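The cloth that taught the trainers

Published 2019-12-21

The lead trainer at Kalent has spent 19 weeks showing robots how to handle fabric, and she still gets excited about corners. "People think the hard part is the fold," she told me. "It's finding the edge and keeping it!"

Her team works with hand-held grippers, one for each hand. There is no robot arm to steer. A person does the chore through the grippers, cameras record it, and the recordings go to the learning group at Sturkmont. She tried remote control in July and found it slow - a single towel could eat up her coffee break. 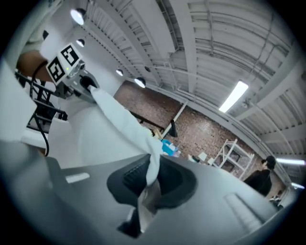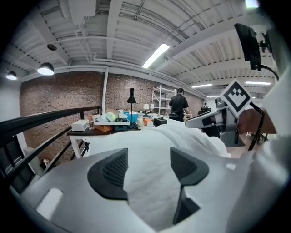
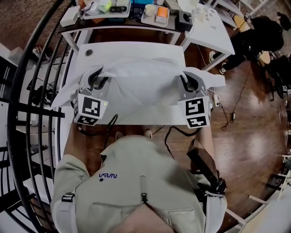

Grippers and a white cloth, all on the same day.

"You have to give up your fingertips," she said. "For the first hour you want to drop the thing and just smooth the sheet with your palm. Then something clicks, and you start thinking in pinches." New people get 2 days of practice before anything they do is kept. Her own first batch was 77 tries, and she threw out most of them.

The Mercado set, as the team calls its cloth work, now holds almost 2,000 tries. She likes the messy ones best, where a corner slips and the person goes back for it. "A robot that has only seen perfect folds has no idea what to do with a bad one," she said, already reaching for a napkin to show me. Next month she moves on to fitted sheets, and she has asked for the bigger table.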